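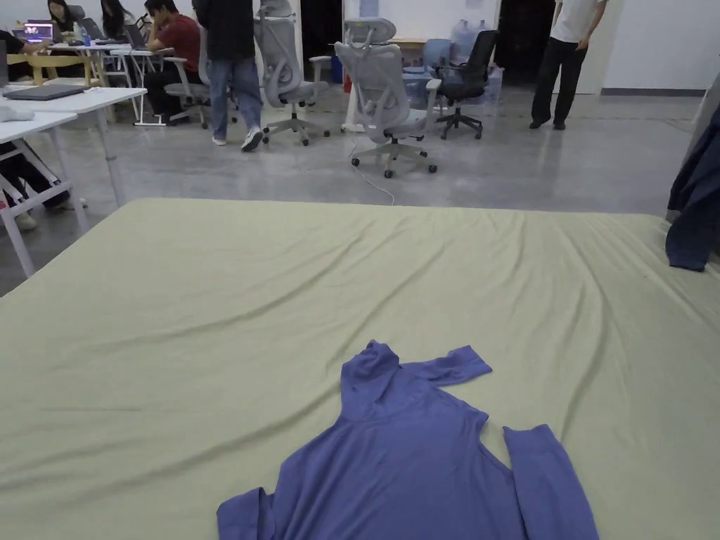
Page last changed: 8 September 2019

Vemdale Clothing Exchange
Minutes of the folding and packing meeting

1. Minutes of the last meeting
Agreed as a correct record, with one change. Under item 4, "Tatden shop" should read "Tatden store room".

2. Matters arising
The broken shelf in the Tatden store room has been mended. The label printer is still with the repairer and labels will go on being written by hand. The key to the side door has been found.

3. Clothes in hand
The stock sheet shows 1,433 garments sent out since April. There are 117 still to be folded, mostly tops and T-shirts, with a few jackets. Jackets are to be hung up and left out of the folding until there are enough hangers to send them together.

4. Laying out
The meeting went over how tops are laid out. A clean sheet goes down first, over the whole of the surface. The green one is big enough and is to be kept for this. Hooded tops are laid flat with the hood pointing away from the person folding and the sleeves pulled clear of the body. Creases in the sheet itself do not matter much, but it should be smoothed if it starts to ride up under the clothes.

T-shirts can be done on the cream table. They are to be spread out and pulled straight from the hem before the first fold. Phones and cloths should be kept to one side while folding is going on. 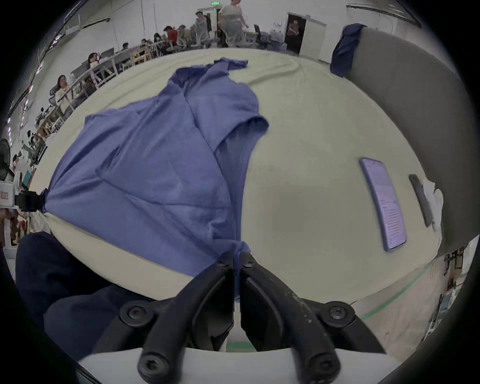

A member from Viltmont felt that pulling at the hem was a mistake with thin jersey, and that some T-shirts sent over last time had gone out of shape at the bottom. It would be better to hold them at the side seams. The meeting agreed to try this with the next batch and to look at the results before changing the instruction sheet.

5. Hooded tops
There was a long discussion about whether the sleeves should be folded across the back or laid down the sides. Across the back gives a squarer parcel and was preferred by most of those present. The hood is to be folded down last. Tops that have become twisted are to be shaken out and started again, not pressed flat as they are.

Pockets must be checked before folding. A bus ticket and a set of earphones went out with the last lot. 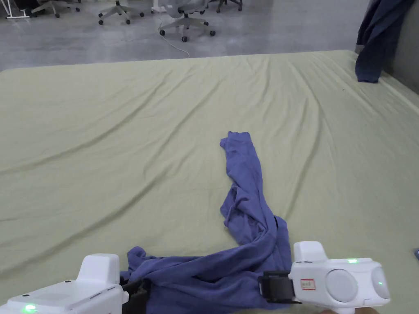 What should be done with a top that has lost its cord? Fold it as normal and put it in the mending box with a note pinned to the hood.

6. Packing
Ogbonna can supply 64 flat boxes at the same price as before. Agreed to order them. Each box is to hold one size only, with the size written on the short end. Hooded tops go at the bottom and T-shirts on top.

7. Clearing up
The green sheet is to be shaken out and folded at the end of each session. Coats left over the back of the grey sofa should be taken home.

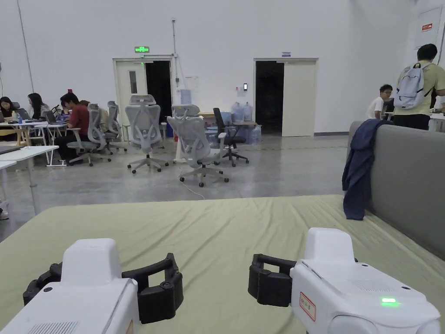
One of those present complained that the sheet had twice been put away in the wrong cupboard and asked for a marked shelf. Agreed. It was also asked that the sheet be washed monthly. This was left for the next meeting.

8. Actions
Order boxes from Ogbonna.
Mark a shelf for the sheet.
Try the side seam method and report back.
Chase the label printer.

9. Any other business
Vemdale has 2 spare clothes rails. Viltmont will collect one and the other stays where it is for the time being.

The next meeting will be at Tatden.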